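The Kendano Jug Filter is a water filter for people who rent. It doesn't screw onto anything, it doesn't need a plumber, and your landlord will never have an opinion on it. You fill the top, you wait, you pour from the bottom. We've sold it since the Wiltura model was retired, and we still get letters about the Wiltura, mostly fond ones from people who never had to clean it.

*Page updated 2/5/18. Prices unchanged, to our accountant's sorrow.*

## What it does

It takes the chlorine taste out of town water and catches grit from old pipes. It won't make bore water drinkable and it won't make your tea better if you buy terrible tea. The jug holds 3 litres, which suits a couple or one very thirsty person. 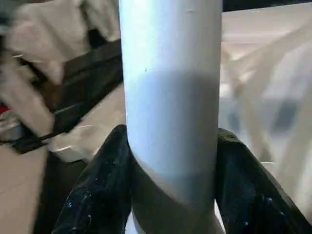
Colour was the longest argument we had over this product. Leobardo Quezada, who drew the housing, wanted charcoal grey, and he had a slide deck. Our customers, when asked, said they wanted something that wouldn't look grubby beside a white fridge. So we went looking at pale matte finishes, the sort of near-white with a touch of blue in it that you get on a plain smooth cylinder, and found that a bit of shadow does most of the decorating for you. The finish is called Bautista White. Leobardo still calls it "the other one".

## What's in the box

- One jug with lid and upper hopper
- One Eker cartridge, already fitted (please take the wrapper off, it's surprising how often this comes up)
- A leaflet in small print, and a second leaflet in slightly larger print
- A spare lid seal, for when the first one goes down the sink 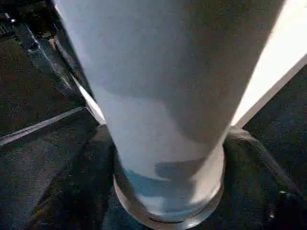 ## Setting up

1. Wash the jug and lid in warm soapy water. Not the cartridge.
2. Soak the cartridge in cold water for 12 minutes. Ten is too short and an hour achieves nothing but an hour.
3. Fill the hopper and throw out the first two jugs. They'll be a bit grey with carbon dust. Pot plants don't mind it.
4. Fill again and drink.

If the flow slows to a dribble, there's air in the cartridge. Lift it out, soak it again and give it a tap on the side. A firm tap - you're waking it up, not punishing it.
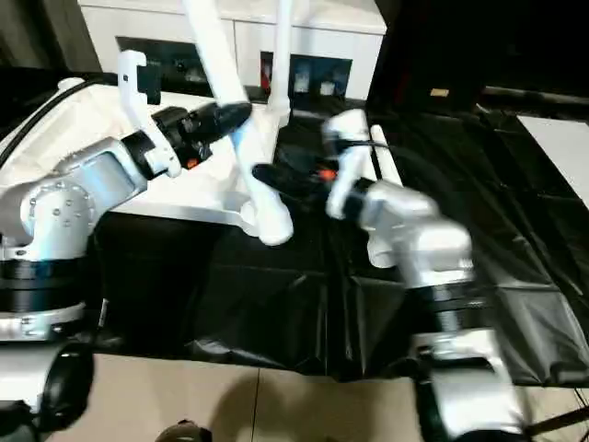

If it's still slow after that, the cartridge is probably finished. Each one is good for three months in most towns, less if your water comes out the colour of weak cordial. There's a dial on the lid to remind you. It has no battery and no app, and it relies entirely on you turning it, so results vary.

## Cleaning

Top rack of the dishwasher is fine for the jug. The lid should be done by hand, as the dial fills with water and then reads September for the rest of its life. Don't use bleach or scourers. A soft cloth will do the outside, and lemon juice shifts the chalky line that forms at the water mark.

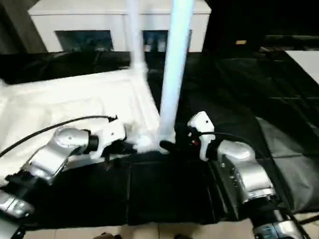 **SPARES AND REPAIRS**

| Part | Order no. |
|---|---|
| Jug, Bautista White | 3819 |
| Eker cartridge, single | 1642 |

Lid seals are free if you send a stamped envelope. Apolinar Olvera runs the spares desk and answers the mail himself, generally the same week. He can't help with Wiltura lids. He has asked us to put that in writing, and he'd also like whoever keeps sending him drawings of a Wiltura lid to stop.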